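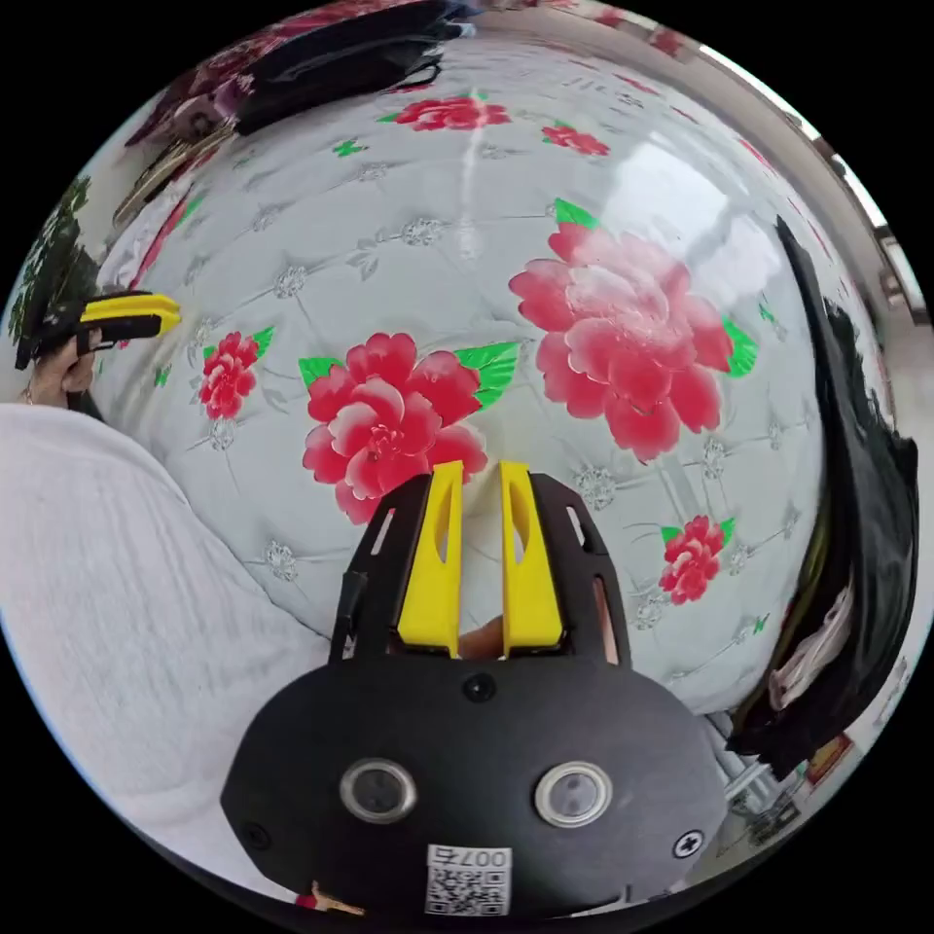
The quilted cover, with its printed peonies and embroidered flower motifs at the joins of the diamonds.

Zewditu Adugna has specified mattress covers for 2 decades, first at the Pongsiri mill and now at Ruvholm, where she is responsible for quilting patterns and wash testing. We met on a Tuesday at the Ruvholm sample room to talk about printed covers, which buyers of plain white bedding tend to regard as a leftover from their grandparents' house.

She does not argue with that. "A large flower on a mattress is a decision made for the shop floor," she said. "At home it spends its life under a sheet. The customer sees it for a few minutes every time the bed is changed."

What she does argue about is the order of work. The cloth is printed flat, before any quilting, and the quilting then pulls it in. A flower drawn as a circle comes back slightly narrower, and by a different amount in each direction. Her drawings allow for this, but the allowance changes with the filling, so every new filling means a new trial piece.

"Red is the difficult part," she said. "Red next to a pale ground shows any movement in the print. With green leaves the eye forgives a lot more."

The diamond pattern has its own requirements. A large diamond leaves the surface soft and lets the filling shift; a small one holds the filling but makes the cover stiff. Ruvholm uses 3 diamond sizes across its range. Adugna prefers the middle one for beds that are slept in every night, and the largest only for guest beds.

On embroidered motifs at the junctions she is less enthusiastic than her sales colleagues. Stitching adds weight to the point where the lines of quilting cross, and on a bare mattress a sleeper can feel it. "Through a pad and a sheet, no. I tested it on myself for 2 weeks and stopped noticing. But a silvery thread is usually a coated thread, and coated threads do not like heat."

That brings her to cleaning, the subject of most of the letters she answers. A cover sewn to the mattress should be vacuumed with a soft brush along the quilting lines, then across them. Spots are treated with cool water and a little mild soap on a white cloth - white so that any dye coming off is visible at once. She tells people to try it first on a leaf near the side, and to wait until it has dried before judging the result.

Steam she advises against on embroidery of any kind. She also dislikes the Stutison method, a dry powder worked in by hand, for deep tufting. "The powder goes down into the low points and stays there."

Her current trial is a cover made with Rivero, a smaller print shop, in a run of 200 pieces. The pattern is a single branch without blossoms. It goes to the wash lab in September.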